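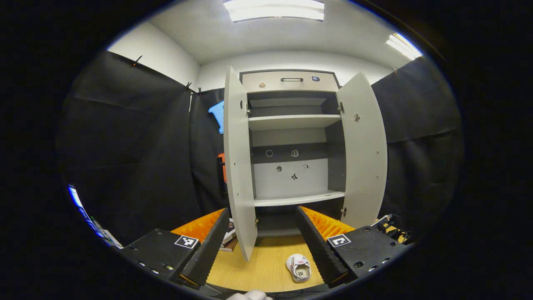 Okay, hello, thanks for coming back after lunch, I know it was touch and go with those sandwiches. I want to talk about moving my mum out of the house she'd lived in for most of her life, and mainly about the sorting, which took over my whole winter. When people ask me where to start I say pick the smallest thing in the house with doors on it. One cupboard. A white one like this, two doors, a drawer along the top, a couple of shelves, and you swing both doors right open and leave them open until you're finished. Don't do a room! I did a room first and I cried in it.

(Pause here, somebody usually laughs. If they don't, keep going.)

So, background. Mum's place was in Provthorpe, three bedrooms plus a sleepout, and she was going to a one-bedroom unit with a kitchenette and a very small balcony. We had 9 weeks. My brother-in-law Corey Prendergast had the ute and a bad back, so really we had the ute.

First thing I got wrong was the boxes. I bought 58 of them, all large, because they were on special. A large box full of books can't be lifted by a human being. Get small ones for books and crockery and save the big ones for doonas and cushions.

Second thing, the labels. I wrote "misc" on far too many. If you take one thing home today, please let it be that you're not allowed to write "misc". Write the three strangest things in the box. I can still find the one that says "fondue forks, Dad's watch, tap washers" and I couldn't tell you what's in the other lot.

(Next bit is the money, slow down, people like to write it down.)

The skip cost us $900 and we filled it once. The charity pickup was free but they wouldn't take the mattresses or anything with a plug, so ring ahead and ask, and ask again the morning they're coming. Mum's dining table went for $215 to a lovely young couple who came to look at it twice. She'd have given it to them for nothing, I think she just wanted to meet whoever got it.

Now, the arguing. We argued over the Czarnecka vases, which none of us even liked (my sister called them the ugly cousins), and it went on for days. What helped was Ultan Tully from over the road, who'd done all this with his own dad. He told us to let Mum choose first, on her own, with a cuppa and no audience. We went out to the shops for two hours. She'd picked out far less than we expected, and one of the things was the colander.

Photos I'm going to skip over, there's a whole other session on photos after afternoon tea. I'll only say do them last, or you'll be sitting on the carpet at midnight and there'll be nothing in the boxes.

Her medications and paperwork travelled in the front seat with me, in a shopping bag, along with the kettle, mugs, phone charger and clean sheets. Pack that bag before anything else and don't let Corey put it in the ute.

(Check the time. If we're running over, drop the garden shed story and go straight to questions.)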